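Course: Keeping a Work Table (handout 4)
Ostamow evening school, Stustgate building
Text: Dzintra Eglītis

In the last handout we spoke about drawers. Now we come to the table top, where most of the disorder begins. A table is in good order when the work can start without moving anything first. Please read this sentence two times, because many students do clean the table very well and then put back all the same things.

Begin with the surface. Choose one light board or sheet for the work area and keep it free. Small tools stay near the far side, where the arms do not pass. A pen should stand up in a box and not lie on the board - a lying pen rolls, and then you search for it under the table. A clear box is better than a closed tin, for you see the content without opening.

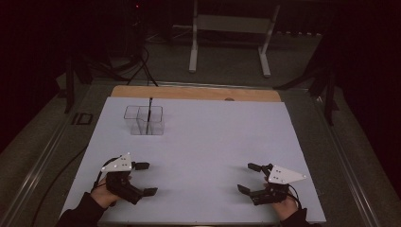
Bram Lambrechts asked if one pen is really enough, as he is used to having a full cup of them. My answer is yes, for one task. The other pens can live in the drawer, and you take a second one only when the first is dry.

Next is the covering. White paper is cheap and shows every crumb, so you know when to change it. Lay it smooth and let it reach near the edge of the table, but do not fold it over a wooden edge, because the fold becomes dirty quickly. Look at the paper from a low angle. Shadows on it can look like stains, so move the lamp before you decide to throw the sheet away.

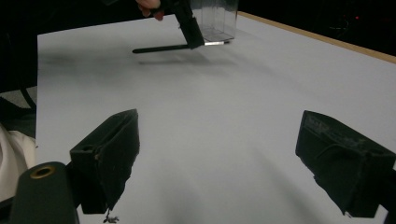
Riet Verstraete remarked that paper slides when she writes, and that she prefers a cloth. A cloth is also good, but it must be washed, and you can not write a note on it. For sliding paper, put 2 small pieces of tape under the far corners.

Homework: clear your own table in the evening and leave it so. In the morning, write down what you had to bring back first. Bring the list to the next lesson.

Contact: course office, Stustgate | Back to top
This site uses cookies to remember your settings. Accept | Read more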